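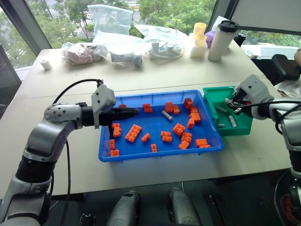 Según Trevor Chisholm, demostrar despacio es la peor costumbre que se le puede pegar a un operador, porque el robot aprende también las dudas. Lo dejó escrito en los comentarios de la entrada anterior y le he dado vueltas durante todo mayo. Creo que tiene razón a medias.

Llevamos unas semanas con la tarea de clasificación a dos brazos: ladrillos naranjas en la bandeja azul, cilindros en la caja verde. Los cilindros que quedan entre los ladrillos hay que sacarlos y pasarlos al otro lado. En la hoja de tareas se llama Dikden, como todo lo que tenga dos recipientes. Cada brazo se maneja con una mano, a distancia, y se graba todo: posiciones, apertura de las pinzas y cámaras.

Al principio lo hacíamos lento. Yo venía de otra tarea, Hervieu, que consistía en encajar tapas, y ahí ir lento era obligatorio. Con los ladrillos seguí igual por inercia. Bajaba la pinza, me paraba encima del cilindro, corregía un poco, volvía a pararme y cerraba. Al entrenar con las primeras 244 demostraciones, el robot hacía exactamente eso, pararse encima. A veces se quedaba parado del todo, porque en los datos había tantos instantes sin movimiento que quedarse quieto era una respuesta razonable.

Quitamos las pausas largas con un filtro y mejoró algo. Luego repetí una parte de las grabaciones a velocidad normal, sin prisa pero sin detenerme, y mejoró bastante más. Hasta ahí, Chisholm acierta.

Lo que no comparto es la segunda parte de su comentario, donde decía que hay que borrar cualquier intento en el que la pinza falle. Nosotros los borrábamos, y el resultado era un robot que no sabía qué hacer cuando un cilindro se le escapaba: cerraba en vacío, subía y seguía con el traslado como si llevara algo. Ahora guardamos los fallos siempre que el operador los corrija en el mismo episodio. Si se escapa el cilindro, se abre la pinza, se retrocede un par de dedos y se vuelve a entrar. Esa corrección vale más que tres episodios limpios. Los que terminan con la pieza en el suelo sí se descartan.

El conjunto actual tiene 508 episodios, de los que 402 han pasado la revisión. En Stasetti me dijeron que para algo así harían falta más de 4.000. Puede ser, si se quiere que funcione con cualquier pieza. Nosotros solo queremos que funcione con estas.

Cosas que he ido apuntando para quien se ponga a los mandos:

Mezclar bien los ladrillos antes de cada episodio. Si siempre se reparten igual, el robot se aprende el sitio y no la pieza.

Entrar en la caja verde desde arriba. Con la pinza inclinada se roza el borde, y ese roce luego sale en todas partes.

No mover los dos brazos a la vez si uno de ellos no tiene nada que hacer. El brazo que espera, quieto de verdad. Yo tenía la manía de balancear la mano izquierda mientras trabajaba con la derecha y hubo que tirar una tarde entera de grabaciones.

Cambiar de operador cada hora. A partir de ahí se empieza a agarrar mal y uno no se da cuenta hasta que ve el vídeo.

También probamos a enseñar la tarea llevando el brazo con la mano, empujándolo directamente. Para un brazo solo me resulta más cómodo y se nota mejor el contacto. Con dos me lío: acabo metiendo el cuerpo delante de la cámara y sujetando con el codo lo que no debo. Favari, el programa que usamos para grabar, admite las dos formas y las guarda en el mismo formato, así que no descarto mezclarlas.

La semana que viene toca repetir el entrenamiento con los episodios corregidos incluidos. Pondré los resultados en otra entrada, junto con los parámetros del filtro de pausas, que me los han pedido dos veces por correo.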